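Bench notes, November
Jarcombe 4-port charger, load checks

Started 9:40. Noémie Guérin on the meter, me writing up.
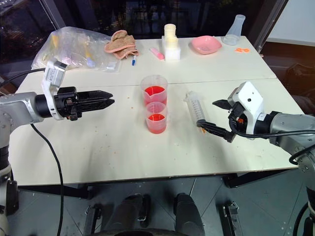 Ports 1 and 2
Both held 5.1 V with the Pichon dummy load at 1 A. Port 2 sagged to 4.8 V at 2 A, same as the last unit. Case got warm near the plug, colour unchanged.

Ports 3 and 4
Ran a Bikance power bank off port 3 for 50 minutes, 473 mAh in by the meter. Low. Swapped the cable and the current came up. Bad cable binned.

To do
Repeat port 2 with the short Culura lead. Ask Simone Caldeira if the other 6 units are from the same batch. Label the meter leads.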